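The last bus out of Bastbridge

The 34 leaves the market square at ten to six and after that there is no way home to Motaung without a car. It has been like this since March, when the operator, Erano, cut the two evening services and moved the last departure forward by more than an hour.

Nomvula Jacobs used to catch the ten past seven. She works on the reception desk at the health centre, which shuts at half past six, and she now pays for a taxi three nights a week and gets a lift on the others. "I did the sums once and didn't do them again," she says. Her manager has let her start early on Thursdays in theory, but the first bus in doesn't get there in time for that either.

Erano says the evening buses were carrying too few people to pay for the driver. Its figures for the last full year show 1,259 journeys on the ten past seven, most of them on passes. Irina Pop, who drove the route until the change and now works the Flirnusberg side, thinks the count was low. The ticket machine on the older vehicles often froze, she says, and drivers waved people on.

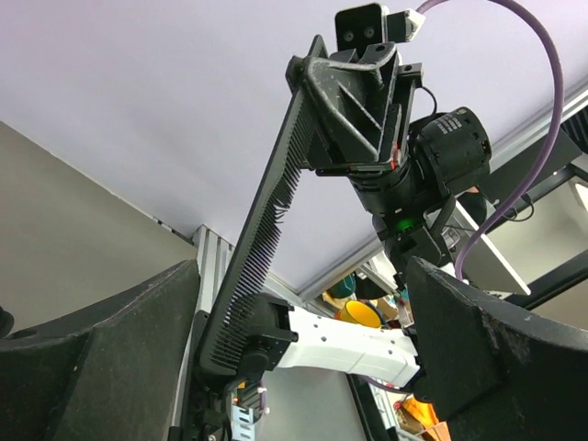

Motaung has 416 households, a primary school, a pub that opens four days a week and a shop that closes at five. A good many of the people who live there moved out from the town when rents went up, and they chose the village partly on the strength of the timetable. Charmaine Venter was one of them. She gave up her car in the same month she signed the lease.

She has since bought another, a small hatchback with a door that doesn't match. It costs her more each month than the bus pass did — insurance alone is nearly the same — and she says she uses it for trips she would once have walked. Her son can't drive yet. He has dropped football practice and does his homework in the library until she finishes work.
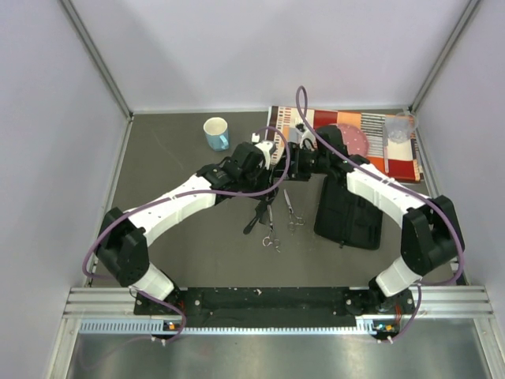
There have been attempts to fill the gap. Si-woo Ham set up a lift-sharing list in the summer, at first on a sheet of paper in the shop and later as a phone group. It works well in the mornings, when everyone is going the same way at the same time. Evenings are harder. People stay late, or change their minds, or go shopping first.

Jonas Plattner, who sits on the parish council, would like a smaller vehicle on a booked service, running between six and nine. The county has asked for a costing and he has sent one in. Erano has said it would look at running the route if the subsidy covered fuel and wages. The next timetable review is in the spring.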